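Call for Participants: Hand-Held Gripper Build, Mollow Shared Workshop

Applications are open until Sat 3 August.
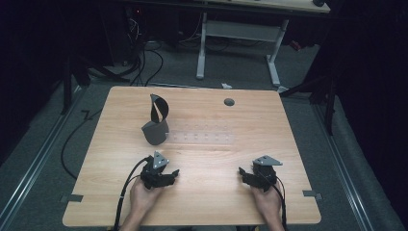 The Mollow Shared Workshop invites applications from members and local residents to join the second stage of the Vikarska build. The project develops low-cost grippers that a person holds and operates by hand, one on each side, so that ordinary tabletop tasks can be recorded and later repeated by a pair of robot arms. The first stage, completed in February, produced the current pair. The second stage will improve the jaws, the cable routing and the mounting plates.

Participants are sought for two roles.

Builders will print, assemble and adjust parts under the direction of the project lead, Roswitha Oberholzer. Applicants should be comfortable with hand tools and basic soldering. Experience with 3D printing is welcome but is not required.

Operators will carry out short handling tasks at the table with a gripper in each hand, using small household and office items. No technical background is needed. Operators must be able to work seated for up to 52 minutes at a time and to follow written instructions closely. Both left-handed and right-handed applicants are encouraged to apply.

The commitment is one evening session per week for 6 weeks. All participants must attend a safety briefing before their first session. Participants under 18 may not be admitted. The roles are unpaid — travel within the Yimer district will be reimbursed on presentation of receipts.

Recordings show the table, the hands and the nearby floor area. They will be used only for the project, and a consent form will be provided at the briefing.

To apply, send a short statement of interest, stating the preferred role and available evenings, to Roswitha Oberholzer at the workshop office, Ririsen Building, Room 2. Applicants will be notified in writing. Late applications will be placed on a waiting list.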